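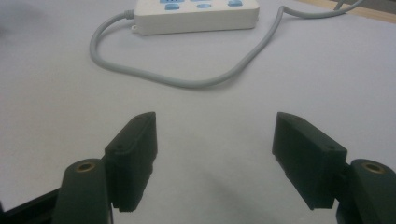 Home | Notebook | Bench log | Parts | Search

Bench log, 1/30/19
Power strips and cords, white table

Spent the morning on the white power strip and the question of how we want cords handled on the bench. Notes below so that Svetozár doesn't have to ask me again, and so I don't have to remember.

Background for anyone reading later: the Gidura bench has had the same complaint since May. Cords get plugged in wherever there is a free socket, the slack ends up under the work, and then somebody slides a fixture across the table and pulls the whole strip with it. Svetozár wants one layout that everybody uses. I agreed to try a few and write down what was annoying.

Layout A. Strip at the far side of the table, long side parallel to the edge, cord running off behind. Good for keeping the near half of the board clear. Bad for reach. With both hands occupied I had to lean over the work to get at a socket, and I don't want people leaning over soldering. Plug insertion is also awkward from the front, as you are pushing down with your arm almost straight.

Layout B. Strip in the middle, turned at an angle. Much easier on the wrist. One hand holds the strip, the other brings in the plug, and neither crosses the other. The gray cord needs a wide bend coming out of the end or it tries to straighten and turns the strip back. I let it make one big loop on the board and that was enough to stop it fighting me. Takes up a lot of table.

Layout C. Strip standing on its side against a block. Tried it for a few minutes and gave up. It tips when you pull a plug.

For now B is the working layout when plugs are going in and out, and A is for when everything is plugged in and staying that way. Moving between the two takes hardly any time, so I see no point in screwing the strip down.

Notes on handling:

– Steady the strip before pushing the plug in. On the bare white board it slides very easily. I put a scrap of the Pasomance rubber sheet under it at one point and that worked, but the sheet leaves marks. Try the thin felt next.
– Pull on the plug body. I know everyone knows this. The Flultex lead on the shelf has a split jacket right behind the plug and it didn't get there by itself.
– Line the plug up above the socket before coming down. Coming in at a slant gets it stuck halfway and you have to back out.
– Keep the slack on one side only. If it goes both ways around the strip it will catch on something.
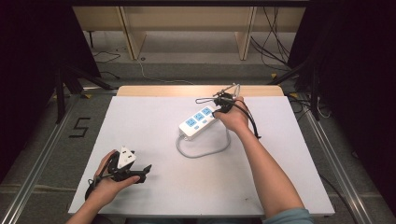 Do we unplug the strip from the wall before changing the layout?
Always, and leave the wall end lying where you can see it until the strip is back in place.

Measured the cord that goes with layout B. The loop needs 18 inches of slack to lie flat without pushing the strip around. With less than that it springs up off the board. The McKinnon lead is stiffer and would probably want more, but I haven't measured it.

Timing: did the plug-in and pull-out a total of 52 times across A and B. I didn't keep separate times for each, which I should have. My impression is that B is quicker and I missed the socket less often. Two of the tries in A ended with the strip sliding away from me. Will redo this with a watch and a proper tally, same number of tries for each.

Svetozár came by before lunch and tried B himself. He is left-handed and wanted the strip angled the other way, which makes sense. So the layout should say "angled toward the hand that holds the plug" and not give a fixed direction. He also thinks the loop should go on the side away from the plug hand. I tried it his way and can't tell the difference, but no objection.

To do:
– felt pads, thin, for under the strip
– throw out the split Flultex lead (cut the plug off first so it doesn't come back)
– label both ends of the McKinnon lead
– mark the angle on the board with tape, both directions
– repeat the timing

Parts drawer is low on cable ties. I took the last of the small ones to bundle spare leads and have written it on the order sheet. Roughly 2 weeks for delivery going by last time, so use the hook and loop strips until then and please put them back.

HT

Related entries
Lead inventory, Gidura bench
Rubber sheet leaving marks on white board
McKinnon lead: bend and stiffness notes
Drawer labels, second attempt
Tape that comes off clean (Hemi Tuhiwai)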